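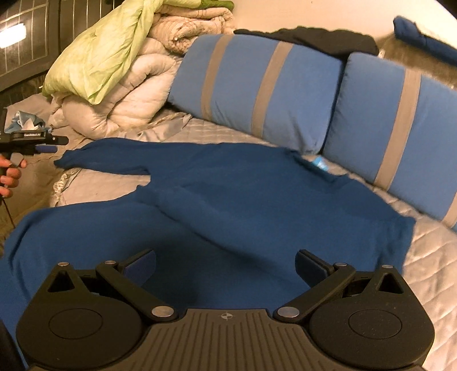

Blue long-sleeved garment on the quilted pad.

Notebook, November
Bench: document capture, small-format feeders
Unit under test: Horkley duplex sheetfed, second sample
Host: the old Burkeser desktop for driver work, Gendetti laptop for portable mode

Started 9:40. Carrying over from the last entry: the first sample had a skew problem on narrow receipts, and the question was whether it belonged to the unit or to the design. Second sample came in its retail carton, transit tape still on the rollers. Firmware is one revision later than the first sample. Left it alone for now so that the first numbers are as shipped.

Setup
Feeder guides set to letter, 300 dpi, color, duplex, JPEG compression at the driver default. Power from the wall adapter. USB cable is the supplied one. Driver installed without complaint on the Burkeser but asked for two restarts. On the Gendetti it installed once and then reported the scanner as offline until the cable was moved to the port on the left side. Same behavior as the first sample, so I am treating it as a hub problem on the laptop.

Calibration sheet run twice. First pass showed a faint vertical line in the blue channel on the rear side. Wiped the rear glass with a dry lint-free cloth, second pass clean. Note for anyone repeating this: the rear glass is the one under the flap, and the flap does not stay open unless it is pushed past the detent.

Run 1, mixed office paper
Stack of 121 sheets, fed in batches of 20. Contents: copier paper, some pre-punched, a few sheets of heavier letterhead, and the old invoices with the soft corners. Two double feeds, both caught by the ultrasonic sensor. Both were in the invoices. No jams. After each double feed the driver keeps the front image of the bad sheet and drops the rear, so on resume the page order is off by one side. This is a driver fault. It happens on both hosts. Workaround is to delete the orphan side before pressing Continue, not after.

Skew measured on the letterhead only, using the printed rule at the top of the page. Well inside what the deskew routine can handle. Turning deskew off and looking at the raw images, the lean is always to the same side, which suggests the pickup roller is a little tighter on the right. First sample leaned the same way.

Run 2, receipts
Same receipts as before, 33 pieces, thermal, assorted lengths. Guides brought in to touch. Skew is back. Short receipts are worst. The long ones straighten out once they reach the second roller pair. Tried three things:

Carrier sheet. Removes the skew entirely, but each piece has to be loaded by hand and the carrier leaves a soft edge in the image that the auto-crop takes for paper.

Feeding face up and reversed in software. No difference.

Feeding with the leading edge trimmed square. Clear improvement. Most of these receipts were torn off on a serrated bar and the leading edge is not straight to begin with. That accounts for part of the problem and should have been checked on the first sample. Will go back and do so.

Conclusion so far is that the skew is in the design, made worse by the paper. The guides stop short of the full narrow setting and there is play at the end of the travel.

Run 3, portable mode
Undocked, USB power only, Gendetti host. Manual says speed drops on bus power and it does, audibly. No change in image quality that I can find at 300 dpi. At the higher setting there is banding in flat gray areas, spaced evenly down the page. Put it back on wall power and the banding went away. Did not chase this further. Possibly voltage sag under motor load – would need the meter on the line to say.

The card slot was tested with blank plastic cards only. Straight path, no trouble. Embossed cards still to be done.

File sizes
Output folder for the letter run came to 317 MB with default compression. Dropping to grayscale brings that down a good deal, but the colored stamps on the invoices become hard to separate from the text. Recommend color for anything with a stamp and grayscale for the rest. The automatic color detection option gets this wrong on pale stamps and should stay off until it has a sensitivity setting.

OCR pass
Ran the letter set through the Ngui engine on its standard profile. Text on the copier paper is good. Invoices are where it fails, mainly on the dot-matrix line items, where 8 and B are confused and decimal points vanish. Same result from flatbed images of the same pages, so the feeder is not to blame. Ngui has a dot-matrix profile but it is not in the build on this machine. Asked for the newer build.

One oddity: searchable PDFs made on the Burkeser open with the text layer shifted slightly down. The ones made on the Gendetti are fine. Page size in the file header differs between the two by a small amount. Looks like one host is rounding to the nearest millimeter and the other to the nearest point. Logged.

Firmware
Updated at 2:15 p.m. after all three runs were saved. The update takes about five minutes and the status light goes off for part of that time – do not pull the plug. Repeated the receipts only. No change to skew. The double-feed message now names the page number, which helps with the orphan side, although the orphan side is still there.

To do
Trim and rerun receipts on sample one.
Meter on the USB line during a high-resolution scan.
Embossed cards, both orientations.
Swap pickup rollers between samples and see if the lean follows the roller.
Reinstall the Ngui build when it arrives and rerun invoices only.
Order more carrier sheets, the current one is scratched along the fold.

Rollers cleaned, unit back in its dock, saved profiles copied to the shared folder under the sample number. Stopped 4:30.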